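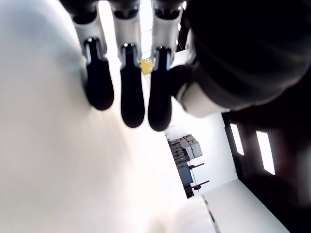 Attachment 1 - room, bright strip behind, bit of yellow showing in the gap

Ticket 126 - Table rocks on carpet, plate creeps
Site: Tillwood, ground floor
Raised by: Issa Azar
Assigned: Helmut Voß
Status: open, waiting on parts

Issa, 9.40 am
Big white table is rocking again. Lean on the window end and the opposite corner lifts, then drops when you let go. Not much, maybe the thickness of a coin, but enough that anything on it moves. Dinner plates are the worst. Put one down in the middle, come back after lunch and it has wandered toward the near side. Was fine before the carpet went in. Can someone look today pls, we have the table in use all week.

Helmut, 10.15 am
Which table? There's a Böttcher in the small room and a Kodow in the big one. If Kodow, have the feet been wound out? They come wound right in from the factory and sit too low for carpet.

Issa, 10.30 am
Kodow. Big room. Didn't know the feet wound out at all. Had a go by hand, three turn OK, the back left one is jammed solid. Tried the adjustable spanner, slipped, stopped before I chewed it up.

Helmut, 11.05 am
Leave that one. Couple of things to try first:
Lift the table and put it back down, don't drag it. Dragging bunches the carpet under the feet.
Swap it end for end. If the rock stays in the same part of the room it's the floor, if it follows the table it's the leg.
Wind the three good feet all the way in so we're starting from the same place.

Issa, 1.20 pm
Done, took two of us. Swapped end for end and the rock followed the table. So leg not floor. Feet all in now except the jammed one, which is out by 5 mm measured with a ruler. That'd be it I reckon. Folded card under the opposite corner as a stopgap, better but it squashes flat after an hour or so.

Helmut, 1.45 pm
Yep that's your culprit. Don't use card, it'll just keep packing down. I'll bring felt-backed shims and penetrating oil for the thread.

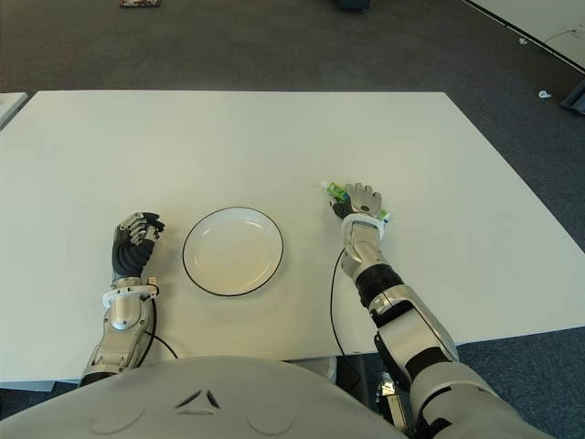
Issa, 2.10 pm
Plate creep is still there, a lot less than this morning. Same Nilero dinner plates we always use, washed and dried, no grit on the foot that I can feel. Ran a cloth over the tabletop as well in case it was detergent film. I'd put the start point nearer the middle if I was being fussy - in the pic the plate's closer to the near edge than the far one and a touch left, so if it walks any further our way it hasn't got a lot of table left. The black rim makes it easy to line up at least. Going to put a bit of masking tape down as a mark and check it agian at 4.

Issa, 4.05 pm
Moved 2 mm off the tape. Acceptable for today. Still rocks if you lean on it properly.

Helmut, 4.30 pm
Good. Keep people from leaning on the window end. Replacement foot ordered from Kodow, part no. 11 on their sheet, they say September. If the oil frees the old one I'll wind it in to match and we keep the new one as a spare. Table will need to go on its side for that so tell me when the room's clear, and have a blanket handy, that matte top marks easy.

Issa, 4.40 pm
Tomorrow before 9 is best. Blanket's in the hall cupboard. Do you want the plates put away or left out for testing after?

Helmut, 4.50 pm
Leave one out, rest away. Also chekc the Böttcher while I'm there? Same carpet, might as well.

Issa, 4.55 pm
Yes pls. Leaving ticket open.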